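Beads, Bands and Bracelets: How to Sort a Jewelry Tray

Where do you put a bracelet when you take it off? Some people drop it on a shelf. Some leave it in a pocket, where it goes through the wash. A tray is a better place. It has low sides, so you can see everything in it, and a rim, so round beads can't roll away.

Sorting a tray is a good job for a quiet afternoon in February. You need a flat place to work. A table is fine, and so is a bed. A bed is soft, so a dropped bead won't bounce, but a small bead can hide in the folds of a blanket. Smooth the blanket out first.

Start by taking out the biggest pieces. Lift each one straight up and let it hang for a moment. If another bracelet comes up with it, the two are tangled. Put them both down and loosen them with your fingertips. Never pull hard, or the string may snap. 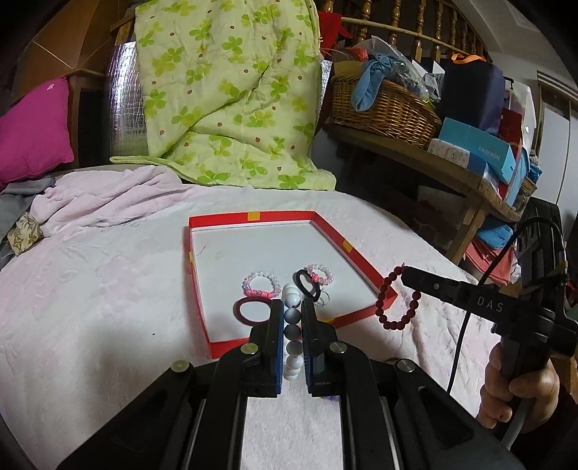 Bracelets and a hair tie on a red and white tray. The big marbled beads are white and gray.

Now look at what you have. Most bead bracelets are made in one of two ways.

The first kind is threaded on stretchy cord. You roll it over your hand and it springs back to fit your wrist. The cord is tied in a knot, and the knot is often hidden inside a bead. After a lot of wearing, the cord gets thin and loose. When you can see gaps between beads that used to touch, it is time for a new cord.

The second kind is threaded on string that doesn't stretch. It needs a way to open and close. That might be a small metal clasp, or it might be a knotted cord that slides. A sliding knot lets one bracelet fit many different wrists. To make it bigger, you hold the knot still and ease the beads apart.

Beads can be glass, stone, wood, plastic or shell. Stone and glass beads usually feel cool when you first pick them up. Plastic beads feel warmer and weigh less. A pattern of swirls is called marbling. In real stone, the swirls come from different minerals. In plastic, they come from colors that were not fully mixed.

Everaldo Medeiros mends bracelets at a small shop in Fikcombe. He keeps a jar of loose beads that people bring in when a string has broken. One long necklace came to him in a bag with 592 tiny beads, and it took him two evenings to thread them again.

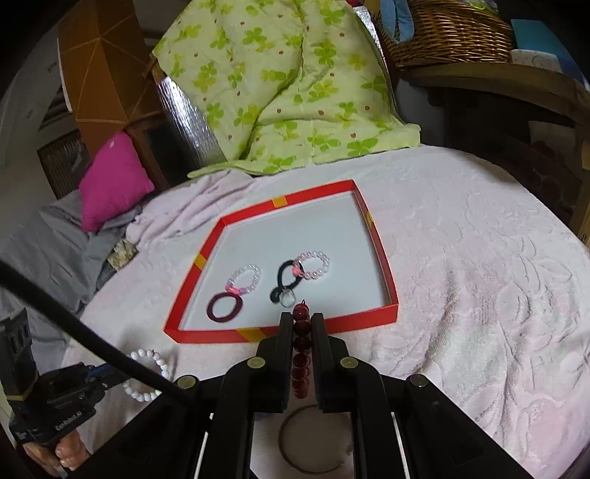 Once the pieces are apart, you can put them into groups. You can sort by color, with all the reds together and all the pale ones together. You can sort by size. Or you can sort by what each thing is for — wrist, finger or hair. Hair ties are not jewelry, but they nearly always end up in the same tray, so give them a corner of their own.

Lay bracelets flat in a ring shape, and leave a little space between them. Rings and thin bands go at the front, where you will see them.

Wipe the beads with a soft, dry cloth before you put them back. Don't soak them. Water can get into the holes and weaken the string. If there is a hair or some dust on the bottom of the tray, wipe that up too.

Keep the tray away from a sunny window, as strong light can fade some colors. Keep it away from babies and pets as well. Small beads are dangerous if they are swallowed.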